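Canow Alumni Directory: Set-Up Guide
Section 16. Claiming your name on a class list

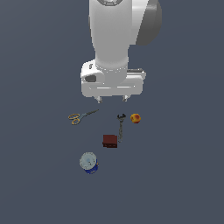 White robotic arm over a blue-gray surface, computer rendering.

Canow calls this a two-minute job. Allow longer.

1. Sign in and open Class Lists. Type your school's name as it was when you graduated. Ninwood High and Ninwood Senior High are separate lists, and the search won't offer you both.

2. Pick your year. A list headed "543 members" counts every name ever typed in, duplicates included.

3. Find your name and select Claim. If you went by another last name in school, try that first. Accent marks matter: Vlček and Vlcek are treated as two people.

4. Not listed? Select Add Me and fill in the required boxes. Phone is marked "recommended." Leave it blank.

5. Under Privacy, turn off Show Email. It is on by default, whatever the welcome screen says.

Note: Lists brought over from Edance can take up to 31 days to show a change. Adding yourself again makes a second entry.

CAUTION: Merge Profiles has no undo. Save a copy of both profiles before you try it.

Last revised February 4, 2026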